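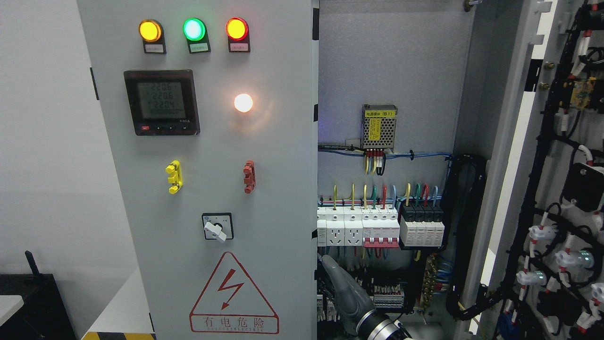
Aroha Sutcliffe
Glaze technician, Trolaswood studio

29 April 2021

Ash glazes, second batch out of the kiln. I'm writing this straight away, while the tiles are still spread over the wedging table and before anyone tidies them into the wrong order.

The apple ash is wonderful! I had more or less given up on it after the first batch, which came out like dried mud, but I'd washed that ash until there was hardly any life left in it. This time I sieved it dry, rinsed it once and stopped. On the Goltska body it has gone a soft grey-green with little rivers running down from the rim line, and wherever it pooled in the stamped texture it's properly glassy, the colour of a pond with the sun on it. Tile 204 is the one to look at. Go and hold it near the window and tilt it.

Recipe for 204, so it's in one place: apple ash 40, potash feldspar 40, ball clay 20. Nothing else, no added iron. All the colour is coming out of the ash and the clay underneath. Mixed to single cream thickness, one dip, count of 3, then a second dip over the top third only. The overlap is where the rivers start.

Oak ash: fine, a bit dull. Matt straw yellow on the white body, brown on Goltska. Valentin likes it more than I do and wants it for the insides of his mixing bowls. I'd want to do a lemon test first (slice on the tile overnight) as it looks underfired to me and I don't trust that surface with vinegar.

Hay ash from Rirnia: Clifford brought two feed sacks of the stuff and it burned down to barely a jam jar, which tells you something about hay. Very high in silica, I think, going by how stiff it is. It hasn't moved at all. Sugary white, pinholes everywhere. But where it lies over the tenmoku it breaks into blue-white streaks and they're gorgeous, I actually squeaked. So it's going in the notebook as an overglaze and I'm not going to fight it any further as a glaze on its own.

Things that went wrong. Two tiles stuck to the shelf (both apple, both double dipped too low, my fault). I've ground the shelf back and given it fresh wash. From now on leave a bare strip a thumb wide at the foot of anything with more than a third ash in it. The labels I wrote in ordinary underglaze pencil have vanished under the oak tiles as well, so I had to work out which was which from the order on the shelf. Use the iron oxide mix and a brush, on the back.

Cones: cone 9 flat, cone 10 just tipping on the bottom shelf, and on the top shelf cone 10 touching its toes. That's a bigger difference than last time. Same packing, near enough, except that Réjean's tall jars were at the top and left a lot of open space round them. I'd like to try half shelves up there next time.
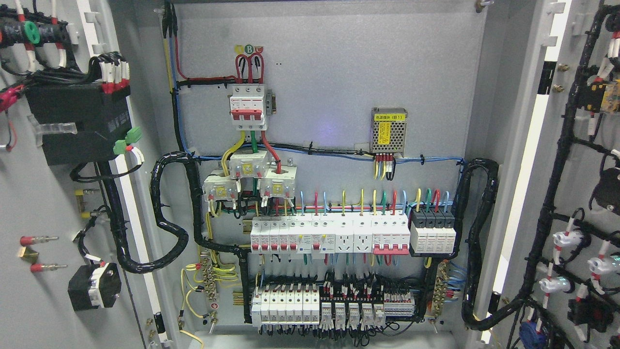

Main breaker and the three current transformers, cabinet doors open.

Dwight asked whether any of this would work in the electric kiln. The colours won't be the same, because so much of that green comes from reduction, but I'd expect honeys and ambers and I'm very keen to see them. The little Petrenko test kiln is free next week. I'd put in 3 apple tiles, a couple of oak and one hay over tenmoku, hold for half an hour at the top and cool slowly down through the thousands, to give the crystals a chance.

Ash stock: plenty of oak, half a bucket of apple, hay as above. Réjean knows an orchard that prunes in winter and burns everything, and he's going to ask them to keep the plum separate. Plum! I've never tried it.

For June: line blend between apple and hay, ten per cent steps, on both bodies. Weigh it dry. Wear the mask and the long gloves, the unwashed ash is caustic and I've got a sore patch on my wrist to prove it.

Tile 204 lives on the nail by the sink. Please put it back.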